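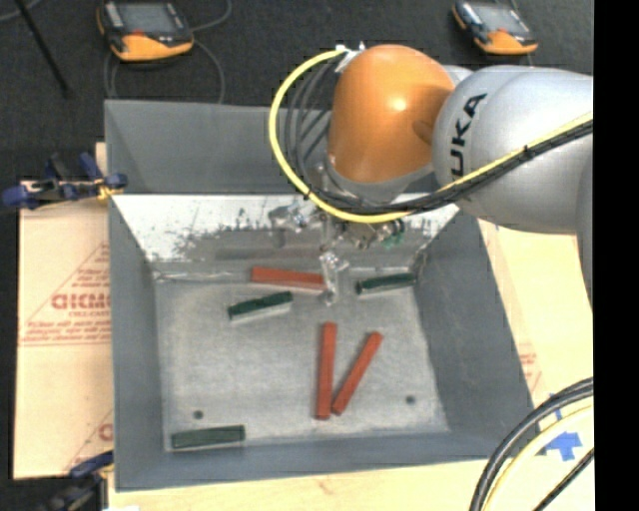 The standard for the blocks at Nornley was written on one side of one sheet. A block was to be slender, straight, and matte. It was to be red or dark green. Three of each color made a lot, and a lot was kept in a gray metal bin until it had been accepted. The sheet did not say who accepted it. For more than 6 years that had been Ovidiu Stanciu.

He had the sheet pinned over the bench, next to the light switch. Under it was the ledger. Each line in the ledger had a lot number, the initials of the inspector, and a box for remarks. The last line filled in was lot 1333. The remarks box was blank, as it was on most lines.

Costel Ene came in at ten past four in the afternoon with his coat on. It was November and the heating in that part of the building ran only until three.

"Is 1334 done?" he said.

"It is in the bin."

"I know it's in the bin. Is it done?"

Stanciu turned a page of the ledger and turned it back. "Length is within limits on all of them. Straightness is within limits. The color is fine."

"Then sign it."

"One of the reds has a different sound."

Ene took his gloves off and put them in his pocket. The procedure for a red block was a length check, a straightness check, and a comparison of the paint against a card. The card came from Plomton, who supplied the paint, and was replaced when its corners wore. There was no check for sound. Ene had typed the procedure himself and knew this.

"Different how?" he said.

"Lower. You set it down on the metal and it is lower than the others."

"Heavier wood, maybe."

"The weight is the same. I weighed it twice."

"Then it's the bin. You set it down on a different part of the bin."

"I used the same part."

Stanciu picked a block out and set it down on the metal floor from a height of two fingers. He did the same with a second one. Then he did it with a third. Ene listened to all of them with his head slightly to one side.

"Again," he said.

Stanciu did it again, in the same order.

"I don't hear it."

"No," said Stanciu. "You were not listening for it all morning."

The customer was Tudose, who had ordered 318 lots over the life of the contract and had returned none. They used the blocks to set spacing during assembly and threw them out when the edges rounded. The purchase order gave a tolerance for length and a tolerance for bow. Delivery was by road, and the truck was due at five.

Ene sat down on the other stool. He asked what would happen if the lot were rejected. Stanciu said that the block would go to the cutting room with a tag on it, and the cutting room would ask for the reason, and he would have to write the reason on the tag. Ene asked what he would write. Stanciu said he had been thinking about that since lunch.

"You could swap it," Ene said. "Take a red from the next lot."

"Then the next lot is short."

"The next lot isn't due until the end of the month."

"And I would have a block on the bench with nothing wrong with it."

Ene looked at the sheet above the bench. The lower left pin had rusted and left a ring on the paper. He had written the sheet in his first year, in an afternoon, copying the layout from one used at Skirnico, where he had worked before. The Skirnico version had a fourth heading, "Other," with two ruled lines beneath it. He had left that heading out to make everything fit on one side.

He told Stanciu this. Stanciu asked what people at Skirnico had written there.

"Mostly nothing. One man wrote down the weather."

"Did it help?"

"We had a batch that swelled once. Somebody went back and looked."

At twenty to five Stanciu uncapped his pen. He wrote the lot number and his initials. In the remarks box he wrote: one red, low tone on metal, all measurements in limits, accepted. The box was small and the last word ran over into the margin. He blotted it with the side of his hand.

Ene read it through and added his own initials underneath, smaller.

They wrapped the blocks in brown paper, the greens first, then the reds. Stanciu put the low one in the middle. He tied the string, cut it, and wrote the number on the outside. Then he wiped out the bin with a dry rag and slid it back against the wall.

Ene put his gloves on. At the door he stopped and asked which of the reds it had been.

"The second one," Stanciu said. "Both times."

Ene nodded and went down to see about the truck.

More short fiction
The Scale at Plomton Road
Two Keys for the Paint Store
Night Freight
A Tolerance for Bow
What the Cutting Room Kept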